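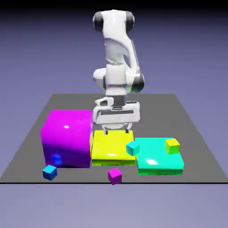 Setting Up and Maintaining the Grudent Cell in Waseck: FAQ

Support > Waseck > Cell models > Grudent > FAQ

These answers cover the simulated Grudent cell as shipped with Waseck: one arm, one parallel gripper, one platform and the block set. For the physical Grudent bench, see the Tateck service manual. Page maintained by Rosine Besson.

What does the cell file contain?

The file loads the arm, the gripper, the gray platform, three large blocks and four small cubes. The large blocks are a magenta cube, a yellow slab and a cyan slab. They are called fixtures in the scene tree. The small cubes are called parts. The ground plane belongs to the viewer and has no entry in the tree.

Are the fixtures fixed in place?

By default, yes. Each fixture has its "static" flag set and will not move when the gripper pushes on it. Clear the flag if you want fixtures to slide. You must then enter a mass for each one. A fixture with the flag cleared and no mass stops the loader with error 709.

I get error 709 but every fixture has a mass. What else causes it?

The same code is raised when a mass is entered as text with a unit after it. Type the number only. The unit is set once, at the top of the file. If the error remains, delete the cached copy of the cell and load again.

How do I set the base position of the arm?

Open the cell, select the arm and enter the base offset in the Frame tab. The arm stands behind the platform and reaches forward over it. Do not drag the arm with the mouse to place it. Dragging changes the joint values and leaves the base where it was, and the next reset undoes the change.

What is the correct start pose?

The gripper should be level, with the fingers pointing down, open and clear of all blocks. In the stock layout it waits just above the yellow slab. The arm is sharply bent in this pose, which is normal for a reach this short.

To restore the start pose:

1. Stop the run.
2. Choose Pose > Home.
3. Wait for the joint readout to settle.
4. Choose Pose > Save as start.

Step 4 is needed only if the saved pose has been overwritten.

Why does the gripper report contact at the start of a run?

The clearance over the yellow slab is small. If you have raised the platform or replaced the slab with a taller block, the fingertips may already overlap the new shape. Turn on View > Collision shapes and look at the fingertips from the side. Collision shapes are slightly larger than the drawn shapes, so a gap in the normal view does not prove that there is no contact.

How do I check that the gripper is set up correctly?

Run the jog test. Open and close the fingers 20 times with no part between them, then read the finger positions in the log. Both fingers should return to the same value each time. If one finger drifts, the mimic link between the two is missing. This happens when the Lefèvre gripper file is imported by itself and attached to the arm by hand. Import it through the cell file.

A cube shakes or jumps when the fingers close on it. What should I change?

Work in this order and rerun after each change:

- Lower the grip force.
- Reduce the closing speed.
- Halve the physics time step.
- Check the friction value on the fingertips. A value of zero is accepted without a warning.

Do not raise the mass of the cube to stop the shaking. It hides the fault, and the cube will slip during the lift.

Can parts be placed on top of the fixtures?

Yes. The stock layout does this. One small cyan cube starts where the yellow and cyan slabs meet, and a small yellow-green cube starts on the cyan slab toward the back right. The small blue and small magenta cubes start directly on the platform. When placing a part yourself, set its height from the top face of whatever supports it. A part placed too low is pushed out by the solver on the first step and may land off the platform.

The cyan cube slides away from the join between the slabs. Is this a fault?

Usually it means that a slab has been moved and the two top faces no longer give the cube even support. Reset the slabs with Layout > Restore fixtures. If the cube still slides, check that both slabs use the same friction entry.

Can I change the block colors?

You can, with one limit. The stock vision task finds parts by color and size together, and it expects a small magenta part as well as the large magenta fixture. If you recolor either, update the task's color table. The glossy finish also puts bright highlights on some faces. Set the finish to matte if the color reading is unstable.

What routine upkeep does a simulated cell need?

There is nothing to grease, but the file does go out of date. After each Waseck update:

- Open the cell and read the loader messages.
- Confirm the joint limits against the arm's data sheet.
- Run the jog test.
- Save a dated copy before making any edits.

Keep the last 2 dated copies. Older ones may not load in the current version.

The arm stops partway and the log says "limit, elbow." How do I repair the model?

First check whether the target can be reached. Targets close to the base force the elbow to fold tightly, and the planner stops before the limit. If the same target worked before, compare the joint limits with those in your last good copy. The December release changed the limit unit from degrees to radians, and files edited by hand before then can carry the old values. Correct them in the Joints tab and save. Do not turn off limit checking, as programs made that way can't be exported to the bench controller.

How do I send a broken cell to support?

Export the cell with File > Pack, attach the full log and state which step failed. Screenshots alone are not enough to trace a loader or contact fault.

Related articles
- Waseck: collision shapes and contact margins
- Lefèvre gripper: import settings
- Loader error codes
- Exporting a program to the Grudent bench
- Color tables for the vision task

Last reviewed Sunday, April 26, 2020 | Contact Tateck support | © Tateck | Back to top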